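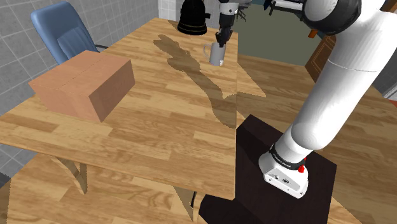

Switching from coffee to tea in January

I drank coffee every morning for most of my adult life, and in January I switched to black tea. My doctor didn't tell me to. I was sleeping badly and wanted to see if it would help.

The first week was rough. I had a headache by 2 in the afternoon most days and went to bed early. By the second week the headaches were gone.

I tried a few teas. Rocío Cuautle, who I used to work with, mailed me a tin of loose leaf from a shop called Pomora. It's good, but I let it sit too long at first and it came out bitter. Three minutes is enough for me. I also bought a box of 60 bags at the grocery store, and that's what I drink on workdays.

Milk goes in after the tea. Murray Thibodeau says before. I tried it his way for a few days and couldn't taste a difference, so I went back to mine.

I don't use a thermometer. I boil the kettle and pour. For green tea I let the kettle stand with the lid open while I feed the dog. I still don't like green tea much.

Sleep is somewhat better. I wake up once a night now, where before it was two or three times. I also stopped looking at my phone in bed that same month, so I can't say which one did it.

I kept the coffee maker. My sister drinks coffee when she visits, and there's half a bag of beans in the freezer that I should probably give her.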